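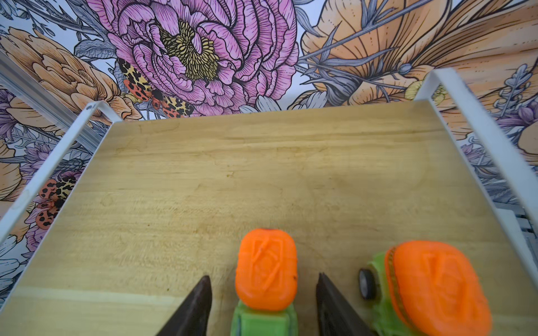 Mulska, July

The board comes first. Before the drawers, before the boxes in the hall, before anyone has had a coffee. "If I can see wood I can think," says the woman who runs the sorting room at Plirno, a repair and re-use shop on the ground floor of an old bakery. She asked not to be named. Fine by us.

We got twenty minutes with her, just after eight in the morning. She wiped while she talked.

The worktop is a pale, honey-coloured wooden board with white metal rails down either side. Faint grain, a few darker smudges. The smudges bother her. "People put a cup down. You tell them, they nod, they put a cup down." Has she tried sanding? Twice. "It comes up lovely and then its July and everyone wants iced something."

She bought the table second-hand from a school clearance, 235 in cash, and carried it in with her brother. The rails were the selling point. A cloth goes over one, a bag hooks on the other. She had a Kettler bench before. Sold it. Too narrow for her, she says, and she kept catching her hip.

The rule is simple enough. Nothing lives on the board. Things come to it, get looked at, get mended or don't, and leave. "You finish a lamp, you move the lamp. You don't start a toaster next to the lamp."

And at night? "Clear. Wiped. Even if I'm the last one and my feet hurt."

Last year the shop took in 900 items, mostly kitchen bits and small lights. 167 of those went straight to scrap, a figure she gives without being asked and plainly dislikes. Some of it she blames on missing screws. Screws get lost on a messy table. On a bare one even a speck shows up, and she likes that, though it means she is forever picking at specks.

Oil or wax? Oil, a thin coat, left over night. She used a Zillus hard wax once and found it sticky for days. "Might have been me. I was in a rush."

She is in a rush now. Somebody is knocking with a box of plugs. We ask what she would change about the room and she looks up at the ceiling for a bit.

"More light over by the sink. And a second table." Would that one stay clear as well? "No," she says, and goes to get the door.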